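6. Washing delicates and small loads

The Druver 568 has a separate programme for light fabrics. Use it for thin knits, blouses, children's clothes and anything with a hand-wash label. The drum turns slowly and the final spin is short, so clothes come out heavier with water than after a normal wash.

6.1 Before you start

1. Empty all pockets and close zips and hooks.
2. Turn printed or dyed items inside out.
3. Wash strong colours on their own the first time. Reds, pinks and purples can lose dye for several washes.
4. Put small items in a mesh bag. One bag is supplied; more can be ordered from Larnau (part 3000).

Note: the maximum load for this programme is 2 kg. The machine does not weigh the load on this setting and will not warn you if there is too much in the drum.

6.2 Running the programme

1. Turn the dial to Delicates. The door light comes on.
2. Pour liquid detergent into the left-hand drawer. Do not use powder on this setting.
3. Press Temp until the display shows Cold or 30.
4. Press Spin to choose a level from 1 to 4. Level 2 suits most clothes. Level 4 is for cotton only.
5. Close the door firmly and press Start.

To add something you have forgotten, press Pause and wait for the door to click. If the water is above the door line the lock stays on – let the programme finish and wash the item next time.

CAUTION: do not pull the door while the lock symbol is showing. A broken catch is not covered by the guarantee.

6.3 Taking clothes out

1. Wait for the door light to go out.
2. Lift wet knitwear out with both hands underneath it. Do not drag it over the door seal.
3. Shake woven items once and smooth the seams by hand.
4. Dry knitwear flat on a towel, away from radiators. Shirts and dresses can go on a hanger.
5. Leave the door open a little so the seal can dry.

If clothes are dripping, select Spin Only at level 1 and run it once. If water is still lying in the drum afterwards, clean the filter.

For spare parts or repairs in the Baidoo area, ring the Broltel service desk and ask for Traian Ghiță. Have the number from the plate inside the door ready when you call.
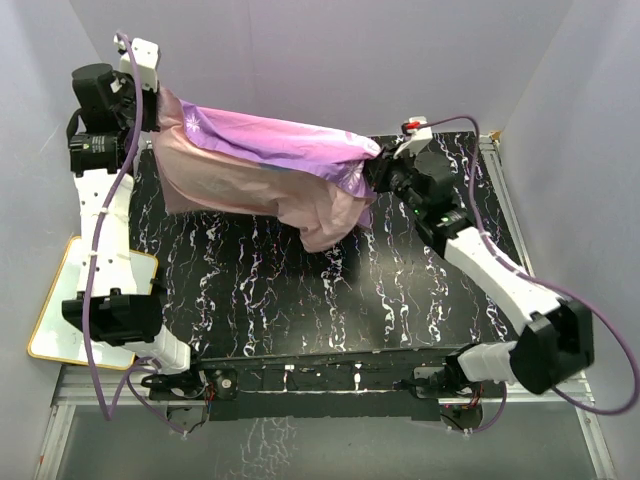

Keep the purchase receipt with this booklet. The service desk will ask for it before booking a visit under guarantee.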